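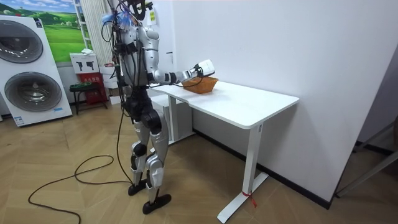

Subtitles Belong in the Edit

Opinion
By Ylva Bakke
January 23, 2026

The usual order of work on a television drama goes like this. The picture is locked. The sound is mixed. The color is finished. A file goes to the distributor, and the distributor sends it to a subtitling vendor together with a dialogue list, if one exists. The vendor returns timed text in the languages ordered. Someone at the production company is asked to approve the English version, often over a weekend, and often that person has never worked on the script.

I have worked in this last stage for most of my career, first as a subtitler and then as a reviser. My argument is that it comes at the wrong point. For any series that expects to earn a good part of its money abroad, the English subtitles should be drafted while the picture can still change, and the person drafting them should be able to talk to the editor.

I don't expect this to be a popular view among people who run post-production schedules. They have enough dependencies already. But the present order produces a specific kind of damage, and the damage is easy to trace.

Take Dustorbridge, the 4-part ferry drama directed by Ottar Hovland. Viewers at home got a fast, overlapping, rather funny show about a family that owns a harbor. Viewers abroad, who saw it on Ukatier, got something slower and more solemn. I have read a fair number of foreign reviews, and the word that keeps coming up is "stark." Hovland has said in interviews that he was puzzled by this. He thought he had made a comedy with a drowning in it.

The translation is competent. I checked it against the dialogue, line by line, for the first two parts, and found very little that is wrong in the sense that a language teacher would use the word. What is missing is the second half of most exchanges. The family members talk over each other. One starts a sentence, another finishes it in a different direction, a third comments on the result. The shots are short. A subtitle has to stay up long enough to be read, and it should not hang across a cut if that can be avoided. Put those limits together and there is room for one speaker out of three. The subtitler, working alone with a locked file, kept the speaker who carried the plot. Any subtitler would. The jokes were in the other two.
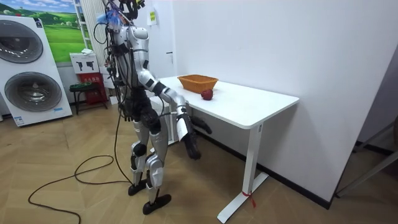
Reading time: 7 min

There is a scene in the second part where this can be seen plainly. The oldest sister reads out a letter from the bank. Her brothers answer before she reaches the end of each line. In the original, the letter is almost inaudible and the scene is about the brothers. In the subtitled version, the letter is complete and the brothers have one line between them. A foreign viewer watches two men move their mouths while a bank letter runs along the bottom of the screen.

An editor could have fixed that in an afternoon, had anyone asked in time. Hold the wide shot a little longer. Let one of the interruptions fall in the gap after the sister breathes. Move the reaction shot so that it comes under a line with no words in it. These are ordinary adjustments. Editors make hundreds of them for reasons of rhythm, and several of them would have cost the home audience nothing.

The objection I hear most often is that a show should not be cut to suit its translation. I accept the principle and think it is being applied in the wrong place. Shows are already cut to suit ad breaks, running times, the opening minutes that a platform tests on viewers, and the position of the "next episode" button. A drama that will be read by more people than will hear it has a stronger claim on the editor's attention than a button does. The director may still refuse every suggestion. At present the director is never given one.

The second objection is money, and it deserves more detail.

Subtitling is normally bought by the minute of program. The rate covers timing, translation, and one round of corrections. It assumes a locked picture, and the assumption is reasonable, as every change after that point means retiming work that has already been paid for. If you move the first draft forward into the edit, some of it will be thrown away. A scene will be subtitled and then dropped. A line will be shortened and then looped differently. Vendors know this, and they will quote accordingly.

So don't buy it from a vendor at that stage. Hire one person, by the day, for the last stretch of the edit. The job is a rough pass. It does not need frame-accurate timing, and it does not need to meet a platform's style guide. It needs to show where the text won't fit. A reviser who knows the source language can go through an hour of drama and mark the trouble spots in less time than it takes to arrange a call with the distributor. The output is a list of timecodes and a few words beside each one.

On the last series where I was allowed to do this, a police show sold by Altow, my list ran to nearly 200 entries for the season. The editor looked at all of them and acted on fewer than half. Most of the rest were solved on my side once I knew what the scene was for. That second result matters as much as the first. A subtitler who has been told that a remark about fish is an insult, and that it will come back in the last episode, can plan for it. A subtitler who meets the remark cold will trim it.

This brings me to dialogue lists. A proper list gives every spoken line, who says it, to whom, and a note on anything that a stranger would miss: a nickname, a local dish, a song lyric, a regional accent that marks someone as an outsider. I have been handed lists like that perhaps a few times. The usual one is the shooting script with the cut scenes still in it. Sometimes it is the output of a speech recognition tool, unchecked, with every proper name spelled several ways.

Kushwaha, a post house I have worked with on and off, now charges extra for jobs that arrive with no usable list. I think that is right, and I would like to see the practice spread. It puts the cost where the missing work was. A production assistant who has been on the show since the first read-through can write the notes for an episode in a day. Someone outside the show can't write them at all, at any price, and will guess.

It may be said that machine translation makes all of this moot. I use it for some tasks and have no quarrel with it. It is good at plain statements and has become fairly good at idiom. It does not solve the problem described here, which is one of space. A machine translation of three people talking at once is three translations, and two of them still have to go. Choosing which two takes knowledge of the scene. If the tools do push rates down further, the likely effect is that the person making the choice will have less time per episode than I had when I started.

There is also the matter of who approves the result. Ukatier sends its English files back to producers for sign-off, and it should get credit for that. The form that comes with the file asks about spelling, offensive terms, and the title of the show. It contains no question about whether the scenes still work. I would add one, and I would send the form to the director and the editor, with the subtitled video attached, at a date when a reply can still change something. Directors I have sat down with to watch their own work in subtitled form have been, without exception, surprised by it. Hovland told me he had never seen Dustorbridge with the English text on until a festival screening in April, in a hall of 500 people. He spent it listening for laughs.

None of this requires a new role on the credit list or a new piece of software. It requires a line in the edit budget for a few days of a reviser's time, a dialogue list written by someone who was there, and a viewing copy with rough text on it before lock. Distributors could ask for the list as a delivery item and refuse files that arrive with only a script. They already refuse files for having the wrong audio channel order, and they are quite firm about it.

For shows made only for the home market, leave things as they are. For the rest, I would start with the group scenes. Two people facing each other across a table will mostly survive the current system. Family dinners, court hearings, and anything set in a kitchen should go on the list first.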